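Genthorpe Public Library
Tuesday, January 25, 2022

1/ The Library is changing how food and drink are handled in its buildings. The new rules apply at the Main Library and at the Orkgate and Preneveck branches. This thread sets them out in full, with answers to the questions we received during the comment period in December.

2/ Under the old policy, adopted when the Main Library opened its present building, no food of any kind was allowed past the lobby. Covered drinks were allowed on the ground floor only. Staff at the three locations applied the policy differently, and patrons told us so.

3/ We received 151 written comments. Most came from students and from people who work in the building for several hours at a stretch. A smaller group asked us to leave the rules as they were, mainly over noise, smell and damage to the collection. Both groups are reflected in what follows.

4/ Where you may eat
Snacks are now permitted in the ground floor reading area at the Main Library, in the front room at Orkgate, and at any table outside the children's section at Preneveck. Hot meals are not permitted at any location, including soup, noodles and takeout.

5/ Where you may not eat
Food remains prohibited in the Wegener Room, at all public computers, at the microfilm readers, and anywhere within reach of open shelving. Signs are being replaced this week. Until the new signs are up, please follow this thread and not the sign on the wall.

6/ Drinks
Any drink with a lid that closes may be taken to any floor. Open cups and cans may be used only at tables where snacks are allowed. The Wegener Room is the one exception to the lid rule: no drinks there at all, water included. A shelf for bottles is provided outside the door.

7/ What counts as a snack
This was the most common question. We mean cold, packaged, single-serving items that can be eaten without utensils. Chips, crackers, boxed snacks, fruit pouches and similar items are all fine. So are whole fruit and a plain sandwich, provided it is wrapped when you arrive.
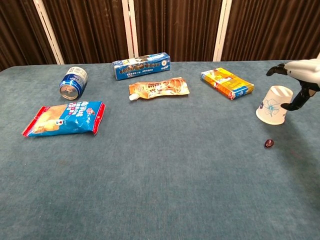
8/ Vending
The machines in the Main Library lobby will stay. The machine at Orkgate was taken out of service in December and will not be repaired, as the parts are no longer made. We are looking for a replacement that takes cards. Preneveck has never had a machine and there is no space for one.

9/ Trash and recycling
Six new bins have been ordered, two for each location. Cans and plastic bottles go in the bins with the round opening. Chip bags and pouches go in the trash, even when the package carries a recycling mark, because the city's sorting plant does not accept them. Please empty a can before you drop it in.

10/ Paper cups
We were asked whether paper cups can be recycled. In Genthorpe they cannot. The inside of most paper cups has a thin plastic lining, and the city treats them as trash. Patrons who bring their own mug may fill it at the water station on the ground floor.

11/ Spills
Please tell a staff member right away. There is no fee and no penalty for reporting a spill on furniture or flooring. What causes lasting harm is a spill that sits overnight - sugar draws insects, and insects do not stay in the carpet. They move to the shelves and feed on paste and bindings.

12/ Damage to books
The existing replacement fees still apply to Library materials. Last year we withdrew 39 items for liquid damage, nearly all of them returned from home in that condition. If a book gets wet while it is in your care, do not put it in an oven or use a hair dryer on it. Close it, keep it flat and bring it to the desk.

13/ Allergies
Several parents asked about nuts. We are not able to promise that any room is free of nuts. No food will be allowed in the children's section at any location, and tables there are wiped down each morning and again at 3 p.m. If your child has a severe allergy and you plan to attend story time, please call ahead so that the room can be prepared.

14/ Group programs
Organizations that book a meeting room may serve cold food and drinks inside that room. A cleaning deposit is no longer required for groups of fewer than 20. Larger groups should use the form on the room booking page. Tables must be cleared by the end of the booking, and the time for this is included in the period you have reserved.

15/ Masks
Current public health rules remain in effect. Masks may be removed while eating or drinking at a permitted table and should be put back on afterward. If you would prefer to sit away from people who are eating, the second floor at the Main Library and the rear room at Orkgate are food-free at all hours.

16/ Noise
A number of comments mentioned wrappers. We have not set a rule about packaging. We do ask that patrons open bags before sitting down in a shared area when they can, and that they move to the lobby for anything that takes a while to unwrap. The quiet floors stay quiet.

17/ Deliveries
Food delivery drivers may not be directed to a desk or table inside the building. Please meet your driver at the front entrance. Staff cannot accept, hold or sign for food orders. In the past month, orders were left at the Orkgate return slot on more than one occasion, and one of them went through it.

18/ Food left behind
Unattended food and open drinks will be thrown away at closing. Sealed items are kept at the front desk until the end of the next open day and then discarded. We do not keep sealed items longer than that, and we do not ship them. Lunch bags and reusable bottles go to lost and found, where they are held for 30 days.

19/ How staff will apply the policy
A first reminder will be given in person and in a friendly manner. If the problem continues on the same visit, the patron will be asked to put the food away or step outside. Library privileges will not be suspended over a snack. Repeated refusal to follow staff directions is covered by the general conduct policy, which has not changed.

20/ Cost
The change is paid for out of the regular building budget. The signs come to $700 for all three locations. The bins were bought through the city's existing contract. No money has been moved from books, programs or open hours.

21/ Trial period
The new rules start on the first of next month and will run for six months. Cleaning staff will keep a log of spills and pest sightings at each location. The log will be posted on our website along with a short report when the trial ends. If one branch has serious trouble, the rules there may be tightened earlier, with notice at the door.

22/ Comments
Written comments may be left at any service desk or sent through the contact form on our website. Please say which location you use. Replies to this thread are read on weekdays, but they are not part of the official record, so anything you want counted should come through the form or the desk.

23/ Correction to post 6: the bottle shelf outside the Wegener Room will be installed by the end of the week. Until then, please leave drinks with the attendant at the second floor desk.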